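Lesico Proter - Slow-Burn Thriller (Region-Free DVD)

Erzsébet Hajdu plays a night clerk who starts getting calls from a room that has been locked since June. Most of the film stays inside the hotel, and the pace is slow until the last 30 minutes.

Format: DVD, 3 discs
Audio: Hungarian, stereo
Subtitles: English, removable
Print run: 2000 copies
Case: clear plastic, reversible sleeve

Disc three holds the director's commentary and the short film "Tosh" - both with English subtitles. The booklet is in English only.
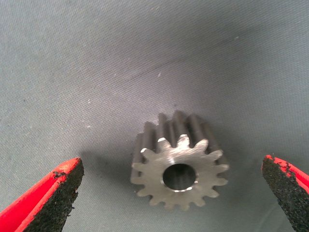 Spur gear, fifteen teeth.

Orders placed by Sunday go out with the next Busteo shipment. Unopened sets can be returned. Opened discs are exchanged for the same title only.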